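Residents > Public Works > Facilities > Inspection Reports

Meetings Agendas Permits Pay a Bill Contact

Constituent Services Office, Drodstead: Annual Safety Inspection Checklist with Comments

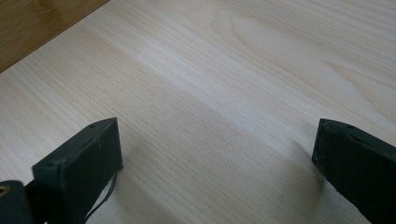
Fereshteh Ebrahimi
Facilities Safety Inspector, Drodstead Public Works

Date of inspection: Dec 5, 2021
Premises: Constituent Services Office and public meeting hall, 32 Bultau Street
Reason for inspection: Annual, with follow-up on items left open in July
Ratings used: Satisfactory (S), Needs Attention (NA), Unsatisfactory (U), Not Inspected (NI)

Section 1. Exits and Public Access

1.1 Main entrance doors open fully and close without force. S
1.2 Rear exit clear on both sides. NA
Comment: Boxes of printed budget summaries were stacked in the rear corridor and narrowed the passage. Staff moved them during the visit. The corridor is not approved for storage at any time, including the weeks before a town meeting.
1.3 Exit signs lit. S
1.4 Ramp and handrail at the side entrance. S
Comment: The loose handrail bracket reported in July has been replaced.
1.5 Occupancy notice posted in the meeting hall. U
Comment: The posted notice gives a limit of 200. The current certificate allows 100 persons with tables in place and 200 with chairs only. Both limits must be shown. At constituency briefings the person presiding is responsible for knowing which limit applies.

Section 2. Fire Protection

2.1 Extinguishers present, charged and tagged. S
2.2 Alarm panel shows normal status. S
Comment: The panel is serviced by Deschamps under the town contract. The service log was available and signed.
2.3 Evacuation drill held within the past year. NA
Comment: A drill was held for office staff only. The evening reception team has not taken part in one. A second drill is to be scheduled for a time when that team is on duty.
2.4 Evacuation plan posted on each floor. S

Section 3. Electrical and Backup Power

3.1 Panel covers in place and circuits labeled. NA
Comment: Labels on the lower row still refer to rooms by their numbers before the renovation. The list is to be retyped using the present room names.
3.2 Extension cords not used as permanent wiring. U
Comment: Two cords run beneath the carpet at the public counter and supply the queue display. They are to be removed at once. A request for a wall outlet was filed in July and remains unanswered. The Office of Public Works should confirm in writing whether it has been approved.
3.3 Emergency lighting tested. S
3.4 Standby generator started under load. NI
Comment: The Cadia Ward representative's office had the generator key on the day of inspection. A key must be kept on the premises. This item will be inspected on the return visit.

Section 4. Public Counter and Interview Rooms

4.1 Counter hatch opens from the staff side. S
4.2 Panic buttons in interview rooms tested. NA
Comment: The button in Interview Room 2 sounded at the front desk but did not light the indicator. Staff have been told to treat the sound alone as a call for help until the repair is made.
4.3 Constituent case files stored in locked cabinets. S
4.4 Seating in the waiting area stable and in repair. S

Section 5. Meeting Hall

5.1 Platform and steps secure. S
5.2 Microphone cables taped or covered. NA
Comment: Cable covers are available but were not in use. They should be laid before the doors open for any hearing, briefing or candidate forum.
5.3 Aisles marked and kept open. S
Comment: Members of the press have at times placed tripods in the center aisle. The hall rules assign them the area to the left of the platform, and this should be enforced.
5.4 Ballot storage room locked and dry. S
Comment: Entry was made with the Town Clerk present, as required.

Required Actions

Items 1.5 and 3.2 are rated Unsatisfactory and must be corrected before the hall is next opened to the public. Items rated Needs Attention must be corrected before the return visit. Item 3.4 requires a staff member with authority to operate the generator.

The office manager is to sign one copy of this checklist, keep it at the front desk where residents may read it on request, and return the other to the Public Works counter. Objections to any rating may be submitted in writing to the inspector and will be attached to the report.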